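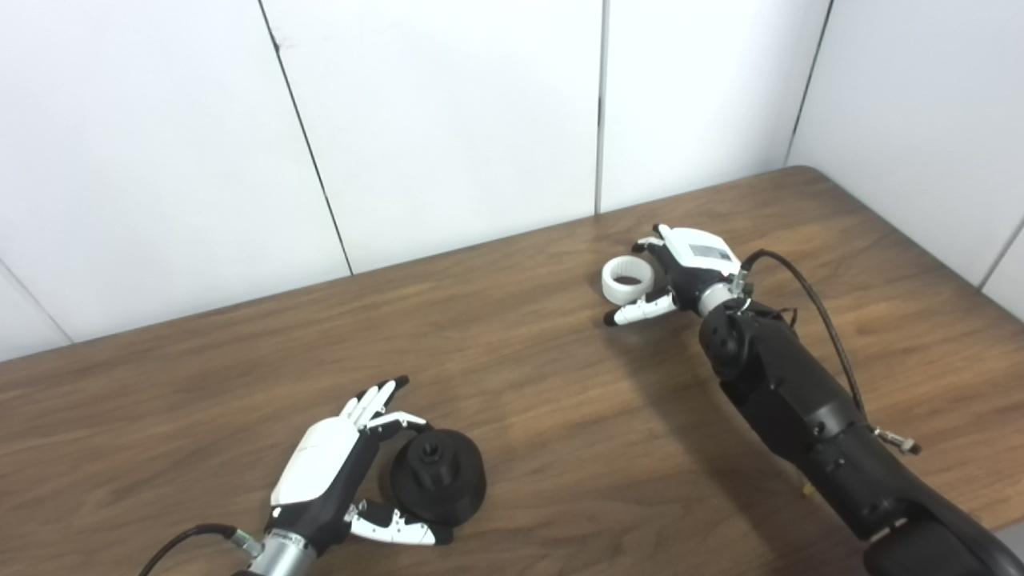 Was kostet mich ein Startplatz beim Bergslalom in Ninthorpe?

Das Nenngeld liegt bei 200 Euro für beide Tage. Drin sind die Startnummer, der Platz im Fahrerlager und das Abendessen am ersten Tag (Chili, immer Chili, fragt nicht). Wer nur einen Tag fahren will, zahlt leider dasselbe, die Strecke mieten wir nämlich fürs ganze Wochenende.

Mit welchem Auto darf ich kommen?

Mit fast allem, was eine Straßenzulassung hat, und mit manchem, was keine mehr hat. Ich selbst fahre einen alten Miranda mit 1,6 Litern, der bergauf schnauft wie ich nach dem dritten Stockwerk. SUVs und Transporter nehmen wir nicht an, dafür sind die Pylonengassen zu eng.

In welcher Klasse lande ich dann?

Seriennahe Autos fahren in den Klassen A bis D, je nach Hubraum. Alles mit geändertem Fahrwerk kommt in E, Slicks bedeuten automatisch F. Wenn du unsicher bist, schreib einfach ins Anmeldeformular, was umgebaut ist, dann sortiert Tâm Tiêu dich ein. Diskutieren kann man mit Tâm schon, gewonnen hat dabei meines Wissens noch keiner :-)

Brauche ich eine Lizenz?

Eine Tageslizenz reicht völlig, die gibt es morgens bei der Papierabnahme. Führerschein mitbringen, und zwar das Original! Ein Foto auf dem Handy gilt nicht, auch wenn es noch so scharf ist.

Wie ist das mit Helm und Handschuhen?

Helm ist Pflicht, Handschuhe sind freiwillig. Ich trage welche, weil mein Lenkrad speckig ist, aber das muss jeder selbst wissen. Wir haben ein paar Leihhelme, die sind allerdings schnell weg und riechen am zweiten Tag auch nicht mehr so toll. Offene Schuhe gehen gar nicht.

Wie viele Läufe bekomme ich?

Pro Tag einen Trainingslauf und 2 Wertungsläufe. Gewertet wird der jeweils schnellere, und die beiden Tageszeiten werden dann addiert. Eine umgeworfene Pylone kostet 2 Sekunden, ein ausgelassenes Tor 10. Im letzten Jahr habe ich direkt am Steinbruch gleich ein Tor komplett verpasst und durfte mir anschließend die Siegerehrung von hinten ansehen.

Darf ich die Strecke vorher abgehen?

Klar, mach das unbedingt! Vor dem Training ist die Strecke für Fußgänger offen. Orathai Chantharasri nimmt Neulinge gern mit und erklärt, wo man besser früh bremst. Die Senke vor der Linkskurve sieht vom Rand aus harmlos aus und ist es im Auto überhaupt nicht.

Was passiert bei Regen?

Wir fahren trotzdem. Abgebrochen wird nur bei Nebel oder wenn Wasser quer über der Straße steht.

Meine Reifen sind von Tarkard, sind die erlaubt?

Solange eine Straßenzulassung draufsteht, ja, für die Klassen A bis E. Heizdecken sind in allen Klassen verboten.

Kann ich mir mit jemandem ein Auto teilen?

Ja, Doppelstarts sind okay und ehrlich gesagt die billigste Art, sich die Reifen zu ruinieren. Bitte beide Namen anmelden, das Nenngeld wird auch zweimal fällig.

Wo kann ich übernachten?

Im Fahrerlager darf man zelten oder im Bus schlafen. Wer ein richtiges Bett braucht, fährt runter nach Trellen, da gibt es zwei Gasthöfe. Generatoren bitte nachts aus!

Bis wann kann ich absagen?

Bis zum Nennschluss bekommst du alles zurück, danach nur noch, wenn jemand von der Warteliste nachrückt. Eine kurze Mail genügt.

Stand: 19.02.2025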